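Why Clothes Crease, and How Folding Helps

A clean garment dropped on a table does not lie flat. It settles into a heap of bends, ridges and hollows. To fold it, a person first has to undo that heap and then make a small number of new bends in chosen places. This page explains what cloth is made of, why it crumples, and what folding does to it.

What cloth is made of

Most clothes are made from yarn. Yarn is a long strand made by twisting many short, thin fibres together. Cotton fibres come from the fluffy part of the cotton plant. A single cotton fibre is usually only a few centimetres long, and the twist is what holds one fibre against the next.

Yarn is turned into cloth in one of two main ways. In weaving, one set of yarns runs up and down and another set crosses over and under it at right angles. Shirts, sheets and many shorts are woven. In knitting, the yarn is bent into loops, and each loop is pulled through another. T-shirts, socks and jumpers are knitted.

The difference matters when you fold. Woven cloth stretches very little along its yarns but quite a lot from corner to corner, because the little squares between the yarns can lean over into diamond shapes. This slanting direction is called the bias. Knitted cloth stretches in most directions, because the loops can change shape.

Why cloth crumples

A sheet of paper and a piece of cotton can both be bent. Paper is stiff, so it resists bending in two directions at once. Cloth is much less stiff. The yarns inside it can slide past each other a little, so the cloth can bend one way here and another way a few centimetres further along.

When you let go of a garment above a table, gravity pulls every part of it down. The lowest part touches first and stops. The rest keeps coming down and has to go somewhere, so it buckles. Buckling means bending suddenly under a push. Each buckle makes a ridge, and the ridges meet at points and in small valleys. Drop the same garment twice and the ridges will form in different places, because a tiny change at the start leads to a different heap at the end. 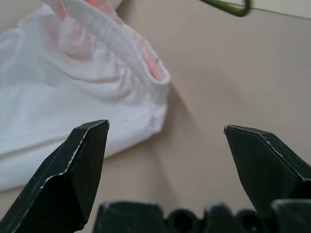
Friction then keeps the heap as it is. Friction is the force that resists one surface sliding over another. It acts between the cloth and the table, and also between one layer of cloth and the next. A smooth, slippery fabric such as satin has low friction and tends to spread out. Cotton has more, so its ridges stay up.

Ridges and creases

A ridge is a bend that disappears when the cloth is pulled flat. A crease is a bend that remains. In cotton, creases have to do with water. Cotton fibres are built from very long molecules called cellulose, and neighbouring molecules are held together by weak links known as hydrogen bonds. Water gets between the molecules and loosens these links. When the water leaves, the links form again in whatever position the fibres are in at that moment. If a cotton garment dries while it is crumpled, the new links hold the bends in place.

An iron works on the same principle. Heat and steam loosen the links, the flat plate of the iron presses the fibres straight, and the links form again as the cloth cools and dries. Only an adult should use an iron, or an older child with an adult beside them.

Finding the shape of a garment

Before folding, it is necessary to know which part is which. The thick parts are the most useful. A waistband is usually made of several layers and feels firmer than the rest. Hems, where the edge has been turned over and stitched, also feel thicker. Seams are the lines where two pieces of cloth have been joined.

On a pair of shorts, the waistband is the longest firm edge. The two leg openings are opposite it. Between the legs there is a point where four seams often meet. Once the waistband has been found and held at both ends, the legs hang down by themselves and gravity does most of the untangling.

Light helps as well. A lamp shining from the side puts a shadow behind each ridge, which makes the shape easier to read. This is especially useful with white cloth, where the folds can be hard to see under a light directly overhead.

Folding a pair of shorts

1. Hold the waistband at both sides and give one gentle shake.
2. Lay the shorts on a clean, dry table with the front facing up.
3. Smooth the cloth with flat hands, working from the middle outwards.
4. Fold one leg over the other so that the side edges match.
5. Tuck the pointed part at the middle seam inwards to make a straight edge.
6. Bring the leg openings up to the waistband and press lightly.

Smoothing from the middle pushes the spare cloth towards an edge, where it can escape. Smoothing inwards traps it, and a ridge forms in the centre.

Layers add up

Each time a flat piece of cloth is folded in half, the number of layers doubles. One fold gives two layers and two folds give 4. The folded shape covers less of the shelf but becomes thicker. The amount of cloth stays the same.

After a few folds the outer layers have further to travel around the bend than the inner ones. The edges stop lining up and the bundle begins to spring open. Thick fabric such as denim reaches this stage sooner than a thin handkerchief.

Try it on a Tuesday, or any other washing day

Take a clean cotton handkerchief and a square of paper of the same size. Crumple each one in your hand, then let both go on a table. Pull them flat by opposite corners and compare the marks. Next, dampen the handkerchief, crumple it again and leave it to dry overnight in a ball. Open it in the morning and look at where the creases are.

Words used on this page

Bias: the slanting direction across woven cloth.
Buckle: to bend suddenly when pushed.
Cellulose: the material that cotton fibres are made of.
Friction: the force that resists sliding.
Hem: an edge of cloth turned over and stitched.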